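Umali hand grippers, the pair, two weeks in. Short version: keeping them. Longer version below, typed between runs so excuse the mess.

We had the Sterkitz pair before this. Heavier, nicer trigger, awful cable exit. The Umali ones are compact, two short fingers each, and after a full afternoon my wrists are fine. With the Sterkitz I was done by lunch.

## Setup

Firmware update took 14 minutes per unit. Why. Pairing with the Inonix controller worked first try on the left, fourth try on the right. Manual says hold the button 4 seconds, it's more like until the light gives up. Encoder is 2,048 counts over the full stroke, plenty for what we do.

## Plastic tubs

Main test for us. Food containers, wire rack, put things up, take things down. Thin rims are where the Plalitz fingers always slid off, and teh Umali pads hold much better. 69 picks on the frosted tub before I got a slip I'd call the gripper's fault. Green one with the lid is harder, you have to come in square or it twists on you.
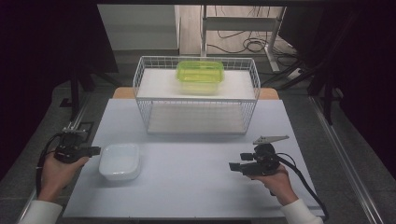 ## Cables

Still the weak spot. One per hand, and they hang down right where your forearm wants to be. Kristine Ocampo runs hers up the sleeve, I tried it, hated it. A longer strain relief would fix most of this. Umali please.

## Gripes

- finger screws back out, check them every morning
- no left/right marking on the body, I used tape
- case foam doesnt fit the gripper with the plate mounted
- trigger a bit mushy at the very end of travel

## Buy?

Yes if you do small light stuff all day. For anything heavy get the Sterkitz and take breaks. Will update in November once the pads have some real wear on them.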